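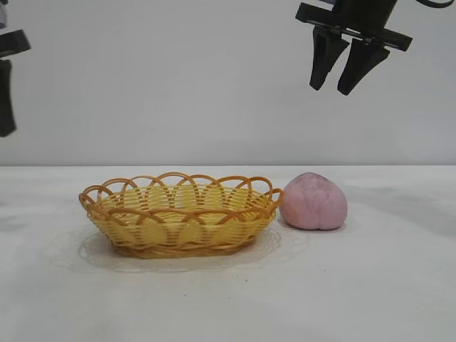

Potassium Intake Records in Adults with Stage 3 Chronic Kidney Disease
Student project report
Judit Szűcs and Enikő Orbán
Submitted January 10, 2019

1. Background

The kidneys remove excess potassium from the blood. When filtration falls, less potassium is excreted, and the level in the blood can rise. A raised level is called hyperkalemia. Mild cases often cause no symptoms. Severe cases can cause muscle weakness and a dangerous heart rhythm.

Chronic kidney disease (CKD) is divided into stages by the estimated glomerular filtration rate (eGFR). Stage 3 covers values from 30 to 59 mL/min/1.73 m². Many people in this stage do not need to limit potassium. Others do, depending on their blood results and their medicines. ACE inhibitors, angiotensin receptor blockers and some diuretics reduce potassium excretion.

Dietary advice depends on knowing what a patient eats. The usual tool is a food diary kept by hand. Diaries miss items, and portion sizes are hard to judge.

2. Aim

The project compared two ways of recording potassium intake: a written food diary and a short checklist of foods high in potassium. We asked whether the checklist gave a daily estimate close to the diary estimate, and which foods accounted for the differences.

3. Materials

The diary was a blank booklet with one page per day, divided into meals and snacks. The checklist was a single sheet developed at the Jisach clinic. It lists foods by group (fruit, vegetables, dairy, legumes, nuts, drinks, salt substitutes) with one standard portion for each. Potassium values came from a food composition table and were entered into a spreadsheet before data collection began. The table gives separate values for raw and boiled vegetables. The checklist does not make this distinction and uses the raw value throughout.

4. Method

Participants were adults with stage 3 CKD who attended the outpatient clinics at Jisach and Lengyel. People on dialysis, people with a kidney transplant and people taking a potassium binder were not included. All participants gave written consent.

Each of the 18 participants kept the diary and filled in the checklist on the same days. The checklist was completed in the evening without looking back at the diary. Records were coded by one author and checked by the other. Where the two disagreed on a portion, the entry was discussed and a single value agreed.

In total, 90 complete record days were available for analysis, five per participant. Days with a missing meal in the diary were repeated.

The difference for each day was calculated as checklist estimate minus diary estimate. A positive difference means that the checklist gave the higher value. No blood samples were taken for the project, and no medical advice was changed on the basis of the records.

5. Results

The 90 diary days contained 537 entries for foods that also appear on the checklist. These entries form the basis of the comparison by food group.

Agreement was best for dairy and drinks. Both are usually taken in a fixed measure such as a cup or a glass, and the standard portion on the checklist was close to the portion written down.

Agreement was poor for potatoes. The checklist overstated potassium on days when potatoes were peeled, cut small and boiled. Boiling in plenty of water moves part of the potassium into the water, which is then poured off. The largest single difference was 900 mg, on a day with two servings of boiled potatoes and one of boiled carrots.

Fruit gave differences in both directions. Dried fruit was understated when eaten as a snack through the day, as participants tended to mark one portion only. Bananas and oranges were recorded in much the same way by both methods.

Salt substitutes were marked on the checklist by several participants who did not mention them in the diary. Many of these products contain potassium chloride. They were left out of the daily totals, as no amount could be assigned, and are reported here separately.

6. Discussion

The checklist was quicker to complete and picked up salt substitutes that the diary missed. Its weak point was cooking method. A second column for boiled vegetables would remove a large part of the error without making the sheet longer than one page.

The diary cannot be treated as a true value. It is also a self-report, and participants may eat differently while they keep one. A 24-hour urine collection would have given an independent measure, but was outside the scope of the project.

The sample was small and came from two clinics in the same region. Participants in later stages of CKD, who are more often told to limit potassium, may fill in the checklist differently. Potassium additives in processed meat and ready meals were not covered by either method.

7. Further work

A revised checklist with the boiled column has been drafted. Testing is planned at the Lengyel clinic in February, using the same coding rules.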